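Forum Maison et cuisine > Vaisselle et rangement
Gobelets plastique de couleur : une couleur par personne, ça tient dans la durée ?

Margotte74
Message posté à 8 h 12

Bonjour à tous,
Nous sommes une famille avec deux enfants de six et neuf ans et j'en ai assez de retrouver des verres entamés partout dans la maison. Le matin on en sort, à midi on en ressort, et le soir le lave-vaisselle est plein de verres qui ont servi pour deux gorgées d'eau.
Je pense passer à des gobelets en plastique, une couleur par personne, qui restent sur la table toute la journée et qu'on lave le soir. Est-ce que certains le font déjà ? Je voudrais surtout savoir si les enfants respectent les couleurs, si le plastique prend le goût et quelle contenance choisir. J'ai vu des modèles de 500 ml chez Fudmont mais ça me paraît grand pour la petite.
Merci d'avance.

cyrill_c
Message posté à 8 h 40

Bonjour,
On fonctionne comme ça depuis deux ans. Ça marche à condition que chacun choisisse sa couleur lui-même. Chez nous c'est moi qui avais distribué au départ et il y a eu des échanges en douce pendant des semaines.
Pour la contenance, 500 ml c'est très bien si on ne remplit pas. Un gobelet haut rempli au tiers se renverse moins qu'un petit rempli à ras bord. Par contre, regardez la base. Beaucoup de modèles sont plus étroits en bas qu'en haut, et avec un coude qui passe, ça part vite.

Cyrill Camenzind

Bruyère
Message posté à 9 h 05

Je ne suis pas convaincue. J'ai essayé et je suis revenue au verre au bout d'un été. Un gobelet qui traîne sur la table depuis le petit déjeuner, avec un fond de jus dedans, ce n'est pas très propre. Et le plastique se raye, puis les rayures retiennent la saleté.
Des verres de cantine, bien solides, avec un élastique de couleur autour, vous avez le même système sans les inconvénients.

Margotte74
Message posté à 9 h 31

Merci pour vos réponses. L'élastique, j'y avais pensé, mais il faut l'enlever pour le lave-vaisselle et je me connais, je vais les perdre.
@cyrill_c : les vôtres, vous les rangez empilés ? C'est ma deuxième question en fait de place, mon placard est déjà plein.

cyrill_c
Message posté à 9 h 50

Empilés dans le placard quand on part en vacances, sinon non. Ils restent dehors. Si vous les empilez encore humides, ils collent entre eux et ils sentent le renfermé.

leo.valentini
Message posté à 12 h 22

Bonjour, je me permets parce que j'ai tenu une buvette de club pendant longtemps et des gobelets en plastique, j'en ai lavé.
Quelques remarques dans le désordre.
Les couleurs pâles marquent plus que les couleurs vives. Le thé, le sirop de grenadine et la sauce tomate laissent un voile sur le bleu clair et le rose. Sur le vert on ne voit presque rien.
Le lave-vaisselle, panier du haut uniquement. Les miens ont tenu près de 200 lavages avant de devenir ternes, et ils servaient encore après.
Bruyère a raison pour les rayures, mais elles viennent surtout de l'éponge côté vert. Avec une éponge douce, le problème n'existe pas ou très peu.
Pour le goût, si on ne laisse pas de café dedans, je n'ai rien remarqué.

Leonardo Valentini

Bruyère
Message posté à 12 h 48

« Le problème n'existe pas » : chez vous peut-être. Les miens n'ont jamais vu la face grattante et ils étaient rayés quand même. Ils s'entrechoquaient dans le panier du lave-vaisselle.

leo.valentini
Message posté à 13 h 02

Alors c'est qu'ils étaient trop serrés ou d'un plastique plus tendre. J'ai eu des Güler qui marquaient rien qu'à les regarder, et d'autres qui n'avaient rien. Tout le plastique n'est pas le même.

Papillon_du_38
Message posté à 13 h 45

Bonjour, je suis exactement dans votre cas, Margotte. J'ai pris des Prornska, ils se vendent à l'unité, donc on choisit ses couleurs. On a vert, bleu clair et rose. Ils sont hauts, un peu plus larges au bord, et on les met contre le mur pour que personne ne les fasse tomber en passant. Je vous mets ce que ça donne sur la table :

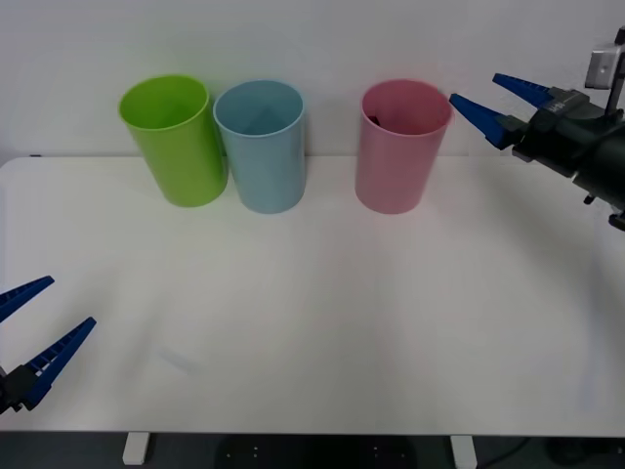
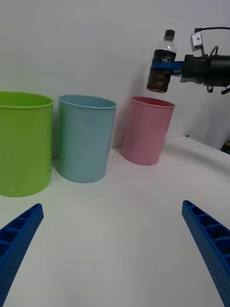
Le vert, le bleu clair et le rose, toujours rangés vers le fond de la table.

Règle de la maison : on boit, on repose au fond. Le bord avant de la table reste libre pour les devoirs et les assiettes. Depuis qu'on fait ça, je n'ai épongé qu'une seule fois.

Margotte74
Message posté à 14 h 10

Merci beaucoup, c'est tout à fait ce que je cherche ! Les couleurs sont jolies sur une table blanche. On les distingue bien, même le bleu qui est très pâle.
Vous avez eu des soucis de taches ?

Papillon_du_38
Message posté à 14 h 26

Sur le rose, une fois, avec du sirop. Parti avec du bicarbonate et de l'eau tiède, laissé une nuit. Le bleu, rien pour l'instant, mais c'est celui de mon mari et il ne boit que de l'eau.

Tonton Gaspard
Message posté à 15 h 03

Je remarque que le rose est à part sur la première photo et que le vert et le bleu se touchent presque. Chez nous il faudrait que tout soit bien espacé, sinon le grand boit dans celui du petit sans regarder. J'ai fini par coller un ruban sur la table avec un emplacement par gobelet. Ce n'est pas très beau mais ça marche.
Question pour la deuxième photo : la bouteille à bouchon noir avec le liquide brun, c'est quoi ? Si c'est du cola ou du thé glacé, vos gobelets clairs ne vont pas rester clairs longtemps.

Papillon_du_38
Message posté à 15 h 20

Du thé froid, pour moi. Il va dans le rose, justement. Je rince tout de suite après, ça suffit.

Tonton Gaspard
Message posté à 15 h 24

Bon courage alors. Moi le thé, je le bois dans du verre et c'est réglé.

Bruyère
Message posté à 16 h 11

Voilà, on y revient. Si on doit rincer tout de suite après chaque boisson colorée, autant laver un verre. Le temps gagné n'est pas énorme.
Et pour l'histoire du mur, je trouve ça bien sur une table placée contre la cloison. Au milieu d'une pièce, il n'y a plus de fond de table, il n'y a que des bords. C'est mon cas et les gobelets se retrouvaient par terre deux fois par semaine.

cyrill_c
Message posté à 16 h 35

Deux fois par semaine par terre en plastique, ou deux fois par semaine par terre en verre... je sais ce que je préfère ramasser.
Pour les tables au milieu de la pièce : un plateau. Un plateau simple avec un rebord, les gobelets dessus, la carafe à côté. On déplace le tout d'un coup quand on met la table. J'ai pris un Trenitholm, il a 10 euros de trop par rapport à ce que c'est mais le rebord est assez haut.

Margotte74
Message posté à 16 h 58

Ma table est contre le mur sur un grand côté, donc je peux faire comme Papillon. Le plateau, je le garde en tête pour quand on reçoit.
Pour les invités vous faites comment, d'ailleurs ? Une couleur réservée ?

Papillon_du_38
Message posté à 17 h 15

Les invités ont des verres normaux. Les gobelets, c'est pour le quotidien.

leo.valentini
Message posté à 17 h 40

Pour les invités enfants, un feutre effaçable sur le gobelet, avec le prénom. Ça part à l'éponge. Testez d'abord sous le gobelet, certains feutres laissent une trace sur les couleurs claires.
Et pour répondre à Bruyère, à 18 h, quand tout le monde rentre en même temps et veut boire, on est content de ne pas chercher quel verre est à qui. Le temps gagné est là plus que dans la vaisselle.

Bruyère
Message posté à 18 h 09

Chacun son organisation. Mon avis n'a pas changé, mais je reconnais que mes enfants étaient plus petits à l'époque et que la table n'aidait pas.

Margotte74
Message posté à 20 h 30

Je suis passée chez Fudmont en rentrant. Il n'y avait plus de vert, alors on a pris du jaune, du bleu et du rose, et un blanc pour moi. Contenance 500 ml pour tout le monde, tant pis, on remplira au tiers comme dit cyrill_c.
Les enfants ont choisi dans le magasin. La petite a voulu le bleu et le grand le jaune, sans dispute. Mon mari a hérité du rose.
Je reviendrai donner des nouvelles en octobre, quand on aura un peu de recul sur les taches.

Tonton Gaspard
Message posté à 20 h 52

Le blanc pour vous, vous buvez du café ?

Margotte74
Message posté à 20 h 55

Oui, mais dans une tasse !

cyrill_c
Message posté à 21 h 07

Pensez à les laver une fois avant de vous en servir, à l'eau chaude avec un peu de vinaigre. Les neufs ont souvent une odeur de carton les premiers jours.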